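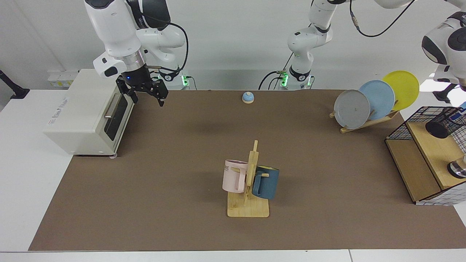

Harish Kanaujiaの意見では、小型オーブンの温度計は庫内に吊るすバイメタル式で足りる。電池が要らず、扉で線を挟む心配もなく、焼き上がりの再現性を見るだけなら絶対値の精度は問題にならない、という。前回の記事に付いたコメントである。後半には同意するが、前半には条件が付く。今回はその条件を確かめる意味もあり、Vandikの有線プローブ式温度計をトースターオーブンで使った結果をまとめる。

製品の構成
本体、庫内雰囲気用プローブ、食材用プローブ、棚網に留めるクリップ、単四形の電池。説明書は折り畳みの一枚紙で、日本語の頁は校正手順の記載が英語の頁より短い。オフセット設定の入り方は英語側にしか書かれていない。購入後に捨てないほうがよい。

本体は表示部と操作部が一体で、背面に磁石と折り畳みのスタンドがある。プローブの差し込みは2系統。雰囲気用と食材用のどちらを挿しても動作し、表示の上段と下段に割り当てられる。差し込み口に識別の印がなく、上段がどちらの口に対応するかは一度抜いてみないと分からない。筆者は片方に油性ペンで点を打った。

確認方法
まず沸騰水で指示値を見た。深めの鍋で湯を沸かし、プローブ先端を底と側面に触れない位置に保持して、表示が動かなくなるまで待つ。当日の気圧と設置場所の標高から計算した沸点は100℃とみなして差し支えない値だった。雰囲気用は目標どおりの指示、食材用はそれより2℃低い指示となった。オフセットで補正できる範囲であり、補正後は両者が揃った。

次に氷水で同じ確認をした。こちらは撹拌の仕方で値が動くため、砕いた氷を多めに入れ、水は隙間を埋める程度にとどめる。食材用の補正値を沸騰水側で決めると、氷点側ではわずかに高く出る。焼き物に使うかぎり実害はない。低温調理にも使うつもりなら、使う温度域に近いほうで補正値を決めるべきである。

庫内での測定
オーブンの目盛りを華氏400度相当、すなわち204℃に合わせ、空焚きで棚網の中央に雰囲気用プローブを固定した。食材を入れない状態で見るのは、水分の蒸発による温度低下を除くためである。

小型の庫内は熱源と棚の距離が短く、プローブが輻射を直接受ける。表示されるのは空気の温度とは限らず、先端の金属が受けた熱の収支である。クリップの向きを変えて先端をヒーターに近づけると、指示値は明らかに上がる。この点はどの方式の温度計でも同じで、吊り下げ式の場合は文字盤の金属面積が大きく、影響をより強く受ける。冒頭のコメントに条件が付くと書いたのはこのためだ。毎回同じ位置に同じ向きで吊るせるなら再現性は得られるが、小型の庫内では食材の高さに応じて位置が変わりやすい。

サーモスタットの入切に伴う振れも見える。通電中は上がり、切れた後もしばらく上がり続け、その後に下がる。このモデルは最高値と最低値を保持するので、振れ幅の把握は楽である。ただし平均値の表示はない。数周期分を手で書き取り、表計算で平均した。記録機能を持つSosoldaleの上位機ならこの手間はかからないが、価格帯が違う。
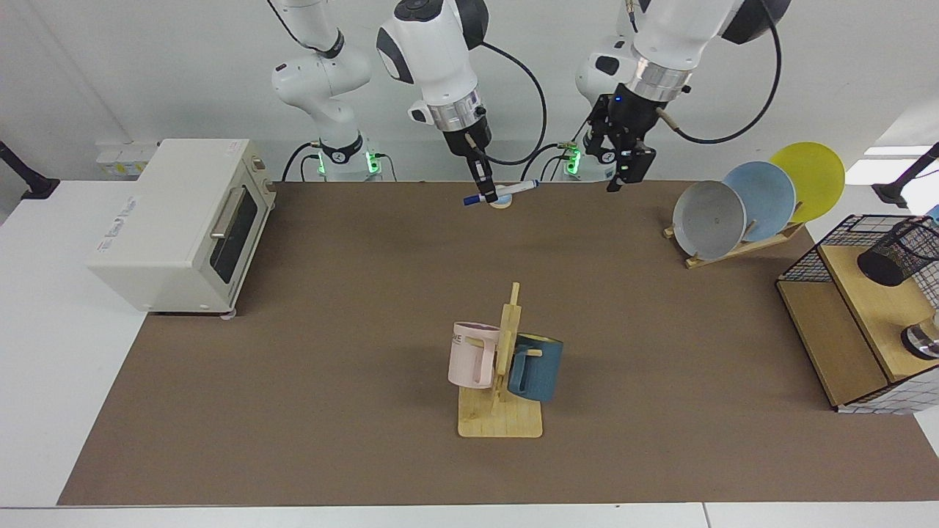
応答の速さについては、空気中では遅い。先端の保護管が太いためで、扉を開けて閉めた後、表示が元の水準に戻るまでの時間には庫内の回復とプローブ自身の遅れの両方が含まれる。予熱完了の判定に使う場合は、表示が目標に届いてからさらに一周期待つと安定する。液体中では遅れはほとんど気にならない。

線と扉
編組被覆の線は柔らかく、扉の隙間に通しても閉まりに大きな影響はなかった。通す位置は下側の角がよい。上側に通すと線が熱気の流れに当たり、被覆の根元が変色する。Christos Kourisが以前、Luvachの旧型で根元の断線を報告していたが、写真を見るかぎり曲げ半径が小さすぎたように思う。Vandikの線も根元の補強は短く、鋭く曲げる使い方は避けたい。

連続使用時間は100分とした。雰囲気用プローブを入れたまま空焚きを続け、終了後に沸騰水で指示値を再確認したところ、開始前との差は認められなかった。長期の劣化はこの試験では判断できない。

表示と操作
数字は大きく、離れても読める。照明は押したときだけ点灯し、消えるまでが短い。華氏と摂氏の切り替えは電池蓋の内側にあり、誤って触れることはない反面、海外のレシピと行き来する人には不便である。アラームは上限のみ設定でき、下限はない。音は高めで、換気扇を回していても聞こえる。音量の調整はできない。

磁石は弱い。冷蔵庫の側面では保持したが、線に張力がかかるとずり落ちる。スタンドで立てて使うほうが確実だった。オーブンの外装に貼り付けるのは、本体の耐熱温度が説明書に明記されていない以上、勧めない。

手入れ
プローブは水洗い不可で、拭き取りのみ。食材用の先端は段差がなく、脂が残りにくい。クリップの巻き部分には焦げが溜まるため、外して重曹で煮た。塗装はなく、変色だけで済んでいる。

他機種との比較
Carvalhoの同価格帯は応答が速く、細いプローブが付属する。しかし差し込みは1系統で、庫内と食材を同時に見られない。肉の塊を焼く用途では同時表示の利点が大きく、パンや焼き菓子だけならCarvalhoを選ぶ理由がある。吊り下げ式は価格が低く、電池も不要で、設定目盛りのずれを一度だけ調べる用途には適している。

気になる点
・差し込み口に識別がない
・日本語の説明書に補正手順がない
・下限アラームがない
・磁石の保持力が不足している

測定器としての基本部分に不満はなく、補正後の指示は信頼できる。交換用プローブが単品で買えることも販売元に確認した。納期は在庫次第で、雰囲気用は現在欠品、次回入荷は1月の予定との回答だった。

11月19日(水)追記:補正値は電池を抜くと消える。交換の際は、あらかじめ値を控えておくこと。筆者は電池蓋の裏に紙片を貼り、各プローブの補正値を書いてある。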